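Re: [shopfloor] Folding trial at Badstead, what happens to the sorting shifts?
From: Siwan Wynne
To: shopfloor list
Sunday, 19:40

Arlo Baptiste wrote:
> I've had three people from the evening shift ask me the same thing.
> If Fladska can fold the children's stuff, who is left on table work
> by July? We were told the hand gripper was "only for teaching". Is
> that still the case? And does time spent on it count towards the
> piece rate or not?
> Arlo

Arlo, all,

I'll take these in order. I sat in with Llewellyn at the Badstead site and have read the trial notes, so most of this is first hand.

1. What the work is
You hold the gripper, pick up a garment with it and do the job as you would by hand, and the recordings go to train Fladska. At the moment it is small cotton items on a white surface. The awkward part is the pinch. Soft cloth gathers up between the fingers and the rest bunches over the top, so you have to learn where to take hold. Prints and care labels end up folded in all directions.
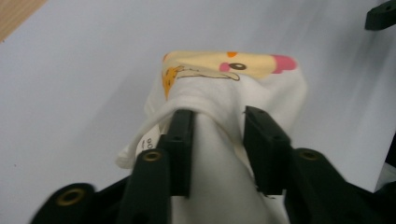

2. Pay
Gripper time is paid at the flat hourly rate and comes off your piece target for the day. The target for an evening shift is 136 items, and an hour on the gripper takes off a fair share of that. If your slip doesn't show it, send it to me and not to your line lead – two were wrong last week and both have been put right.

3. Jobs
The plan Granda gave us in writing is 2,000 recorded folds before anything is installed. No table posts go before then. After that they want table staff to move to checking and repairs, with training in paid time. I asked what happens to people who don't want to move and did not get a clear answer. It is on the list for the next meeting.

4. Wrists
The gripper is heavier than it looks after a while. We have asked for a break every half hour, and for the sheet to be laid closer to the front of the table so people aren't reaching. Between items you can rest with the fingers open. Please use that time and don't rush to the next piece.

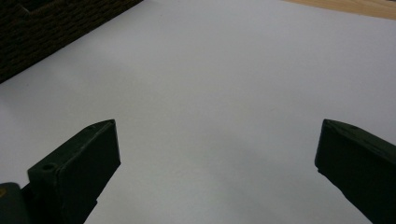 Gripper open over the white sheet, nothing held.

Anyone who has done a session and wants something raised, reply here or catch me at the start of the evening shift. I'd like to hear from the people who do the ironing as well – they have not been asked anything so far.

Siwan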